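OK I have to talk about Dollora for a minute. It's a little search site for secondhand clothes that opened up to everyone this April, and I've been on it every night since!

The idea is so simple. You type what you want the way you'd say it to a friend ("gray cardigan, big pockets, under $40") and it pulls listings from small resale shops. No account, no feed, no quiz about your style.

It was built by two people, Loubna Erraji and Mostafa El Khatib. They used to work together on Skemley, the recipe box app. Remember Skemley? Loubna does the search part and Mostafa talks to the shops.

They started with 47 shops and now they're at 590. Most are tiny. Farouk is my favorite so far — all old work jackets, and the measurements are right there in every listing, bless them.

My favorite thing is the fabric filter. You can pick "ribbed" or "quilted" or "brushed" and it mostly gets it right. I tried "ribbed, black" and got roughly 500 results, then narrowed it by sleeve length and had a nice short page to look through.
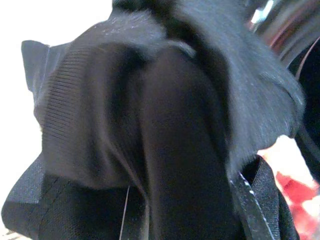 Black ribbed knit, up close. My weakness.

Stuff I'd love to see fixed: saved searches only last a week, shipping costs don't show until you click through to the shop, and sorting by price gets weird when a shop lists in euros.

They make money from a small cut when you buy, paid by the shop. Cevska tried the same thing with ads all over the results and I gave up on it in two days, so I'm really rooting for this one.

Mostafa posted that they had 3550 searches on the first night and the site went down twice, ha. It's been fast for me all week. Go type in the oddest thing you own and tell me what comes up!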